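Lehrstunden am Handtuchhalter

Wie das Projekt Nivmont Beispiele für lernende Haushaltsroboter sammelt

Ein Handtuch abzunehmen und wieder ordentlich aufzuhängen, gehört zu den Tätigkeiten, über die im Alltag kaum jemand nachdenkt. Für die Robotik ist die Aufgabe anspruchsvoll. Stoff verändert bei jedem Griff seine Form, er verdeckt die Stange, an der er hängt, und er lässt sich nicht durch ein festes Maß beschreiben. Klassisch programmierte Bewegungsabläufe stoßen deshalb rasch an Grenzen. Das Forschungsvorhaben Nivmont, das am Institut Dastevard angesiedelt ist, verfolgt einen anderen Ansatz: Das System soll aus vorgeführten Beispielen lernen.

Die Beispiele entstehen durch Fernsteuerung. Eine Bedienperson führt beide Arme des Roboters, während die Aufzeichnung Kamerabilder, Gelenkstellungen und Steuerbefehle in einer gemeinsamen Zeitachse zusammenführt. Aus jedem Durchgang wird eine Episode. Für die Aufgabengruppe Bad sind 700 Episoden vorgesehen, verteilt auf 16 Teilaufgaben. Den Projektplan hat Dastevard gemeinsam mit dem Softwarehaus Lubis erarbeitet, das auch die Aufzeichnungssoftware Purnis liefert.

Aufgezeichnet wird aus mehreren Blickwinkeln zugleich. Der Blick vom Kopf des Roboters erfasst den Arbeitsbereich im Ganzen, die Kameras an den Handgelenken liefern die Nahsicht auf die Finger und auf das, was sich unmittelbar vor ihnen befindet.

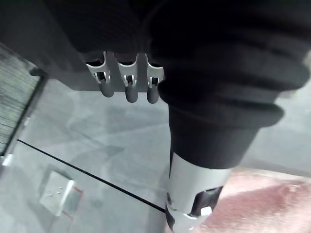 Für das spätere Training haben die Nahaufnahmen einen eigenen Wert. Ob ein Finger vor oder hinter einer Stoffkante liegt, ist vom Kopf aus häufig nicht zu erkennen, insbesondere dann, wenn der Arm selbst die Sicht verstellt. Umgekehrt zeigt die Handkamera über weite Strecken einer Bewegung lediglich Boden oder Wand. Auch solche Abschnitte verbleiben im Datensatz. Das Modell muss lernen, welche Ansicht in welchem Moment die verwertbare Information enthält, und das gelingt nur, wenn die wenig ergiebigen Momente ebenfalls vertreten sind.

Erheblichen Aufwand verursacht die zeitliche Abstimmung der Datenströme. Bereits kleine Verschiebungen zwischen Bild und Gelenkstellung führen dazu, dass ein Modell den Griff zu früh oder zu spät ansetzt. Purnis prüft deshalb nach jeder Episode, ob die Zeitstempel aller Quellen zueinander passen. Bei Abweichungen wird die Aufnahme gesperrt und zur Durchsicht vorgelegt. In der Anfangsphase betraf dies nach Angaben des Instituts nahezu 70 Episoden – ein Wert, der zu einer Überarbeitung der Startprozedur führte. Seither beginnt jede Sitzung mit einer kurzen Referenzbewegung beider Arme, an der sich die Ströme ausrichten lassen.

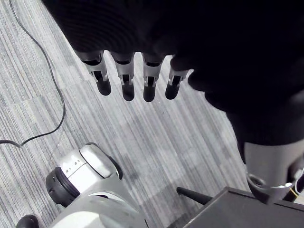 Auch die Auswahl der Bedienpersonen folgt festen Regeln. An der Aufgabengruppe sind 5 Personen beteiligt, die sich in Schichten abwechseln. Jede von ihnen entwickelt mit der Zeit eine eigene Handschrift: Die einen fassen den Stoff weit außen und ziehen ihn in einem Zug herunter, andere greifen mehrfach nach. Das Projekt vereinheitlicht diese Unterschiede nur so weit, wie es die Sicherheit des Geräts verlangt. Eine gewisse Streuung ist erwünscht, da sie dem Modell mehrere gangbare Lösungen vor Augen führt. Unerwünscht sind hingegen langes Zögern und ziellose Suchbewegungen, die ein lernendes System ebenso getreu übernimmt wie einen gelungenen Griff.

Fehlversuche werden gesondert behandelt. Rutscht der Stoff ab und wird erneut gefasst, bleibt die Episode erhalten und erhält den Vermerk »Korrektur«. Bricht die Bedienperson den Durchgang ab, wandert die Aufnahme in ein eigenes Verzeichnis, das derzeit für die Auswertung, nicht aber für das Training genutzt wird. Die Durchsicht findet jeweils am Mittwoch statt. Dabei werden die schriftlichen Aufgabenbeschreibungen mit den Aufnahmen abgeglichen und, wo nötig, präzisiert. Eine Anweisung wie »Handtuch aufhängen« erwies sich als zu unbestimmt; inzwischen ist festgelegt, wann ein Handtuch als aufgehängt gilt und welcher Überhang auf beiden Seiten der Stange zulässig ist. 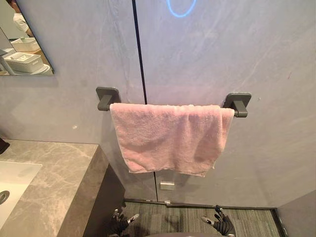
Weshalb wird die Aufgabe nicht vollständig in einer Simulation geübt?

Simulationen werden im Projekt ergänzend eingesetzt, etwa für die Anfahrt der Arme an ein Möbelstück. Das Verhalten von Frottee, seine Reibung an der Stange und die Art, wie es Falten wirft, lassen sich nach Einschätzung des Instituts bislang nicht genau genug nachbilden. Für den Griff selbst stützt sich Nivmont daher auf Aufnahmen am realen Gegenstand.

Im Mai soll die Aufgabengruppe Bad abgeschlossen werden. Danach ist ein Vergleich vorgesehen, bei dem ein Modell mit sämtlichen Kameraansichten gegen eines antritt, dem nur der Blick vom Kopf zur Verfügung steht. Die Ergebnisse will Dastevard zusammen mit der Dokumentation der Aufzeichnungsverfahren veröffentlichen.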